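Wubit Abera grew up two streets from the harbor in Lunetska, and she starts talking about the place before I have even found a chair. "Did you come in by the coast road or over the hill?" she asks. I came by the coast road. "Oh, then you have to leave over the hill! You can't go home without seeing the lake from the top. Promise me."

I promised. Wubit leads walks in the country between Lunetska and Drodholm, mostly for small groups and mostly at a pace that allows for stopping to eat. She used to work in a bank in the city. She came back for a summer, she says, and then it was winter and she was still there.

I wanted to know what a first-time visitor should do with a weekend, and it took us a while to get to that, as we spent the first part of the morning on bread. The bakery in the lower town makes a flat rye loaf with caraway and a little honey, and Wubit has strong feelings about when to buy it. "Seven in the morning. By nine it's still good, I won't lie to you, but at seven you have to carry it in your scarf and it warms your hands all the way up to the chapel. That's breakfast. Bread, some of the soft cheese, and you sit on the wall and look at the boats."

The chapel walk is the one she recommends to everybody. It climbs through the old orchards behind the town, crosses the Tivia on a stone footbridge and comes out on a meadow with the whole bay below it. There are 500 steps on the steepest part, cut into the rock, and the locals use them as a kind of fitness test. "My aunt Adanech Moges still does them with her shopping," Wubit told me. "I go up behind her and I'm the one who has to stop and admire the view!"

And the Tivia itself? I had only seen it as a thin blue line on the map. "It's small, yes, but it's so clear. In July we swim at the bend below the mill, where it gets deep. There's a flat rock that stays warm until evening. I've been all over, I've seen the famous beaches, and I would still pick that rock."

Lunetska is the pretty one, with the painted shutters and the fish restaurants. Drodholm, on the other side of the hill, gets far fewer visitors, and I asked whether it deserved a stop. Wubit put down her cup. "Deserves it? Stay the night there! Everybody sleeps in Lunetska and they miss the best part." The best part, in her view, is the lake at dusk, followed by dinner at Ledesma, a room with 4 tables run by her old schoolmate Berhanu Assefa. He cooks whatever came in that day. When I went it was perch in brown butter, then a plum cake I am still thinking about. He doesn't open on Monday, so plan around that.

"People say there's nothing in Drodholm," she said. "I think they got there at lunchtime and everyone was asleep. Come at six. The benches fill up, somebody brings an accordion, the kids are on their bikes. It's lovely, and it costs you nothing."
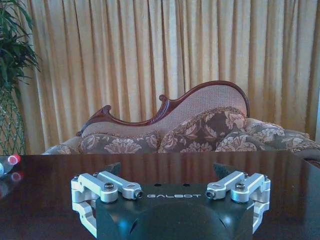
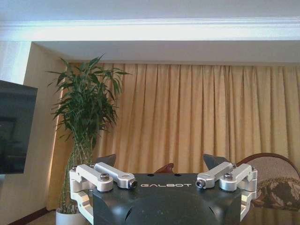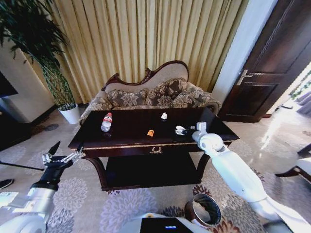 The trail around the lake is flat and takes around 2 hours, and Wubit likes to walk it counterclockwise, so that you reach the reed beds with the sun behind you. Bring something for your head in summer, as there's hardly any shade on the north shore. There are herons, and if you're quiet near the old boathouse you may hear the frogs before you've gone ten steps.

I asked her about winter too. February is her secret favorite – the fog sits on the water until late in the morning, the hills stand up out of it, and you can have the chapel walk completely to yourself. Some of the guesthouses close, but the bakery doesn't, and the soup gets better. "Thick bean soup, with smoked sausage and so much parsley. Tsegereda Wubshet at the market sells the beans dry, in paper bags, so you can take some home. Soak them overnight, please. I had a guest who didn't, and she wrote me a very sad letter."

How do you get around without a car? There's a bus over the hill in the morning and another one back in the early evening, and the driver will let you off at the top if you ask. From there it's an easy walk down to either side. Wubit told me to sit on the left going to Drodholm and on the right coming back, and to have small change ready.

Before I left she drew me a map on the back of a receipt, with the warm rock on it, and the bakery, and a large arrow pointing up the hill. I took the hill road, as promised, and stopped at the top for the lake. Then I drove down to Drodholm again and had a second slice of the plum cake.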